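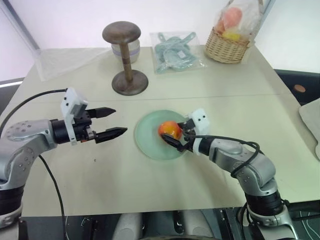

Forum > Postgraduate study > Economics and trade

Switching from a science degree to an economics master's

nyaga_k
I have a degree in chemistry and an offer for the MSc in Trade and Development at Skovthorpe. It depends on passing their summer maths course in August. It runs for 4 weeks and the pass mark is 66. Has anyone here done it? I have done calculus but no proper statistics.

Wovlow
Did it two years ago, coming from geography. The calculus is fine if you have seen it before. Statistics is most of the second half and moves fast. Get a first-year textbook and do the exercises before you arrive.

illura88
I would ask whether you need the master's at all. The graduate diploma covers the same core modules and costs less. I went that way and was taken on for a PhD afterwards.

Wovlow
The diploma doesn't have the trade modules, though. If trade is what he wants, it's the wrong course.

illura88
You can sit in on them. I did.

Wovlow
Sitting in doesn't go on your transcript.

Salim Odera
I teach seminars on the course. Wovlow is right about the transcript, and lecturers don't all allow sitting in now, so ask first. On the summer course, there are two papers and the mark is the average of both. A weak statistics paper can be made up on the other one, within reason.

nyaga_k
Thanks, that helps. Is there a reading list? The offer letter only mentions a deposit of £800.

Salim Odera
It goes out with the joining email. The maths handbook is 140 pages and you should get through the first half before you start. The deposit comes off your fees.

illura88
Check whether the deposit is refunded if you fail the summer course. Mine wasn't, at a different place.

Salim Odera
I don't know the answer to that one. Write to admissions and get it in an email.

nyaga_k
Have written to them. Will post the reply when I get it. Wovlow, which textbook did you use?

Wovlow
An old one from the library, I'll look up the title tonight.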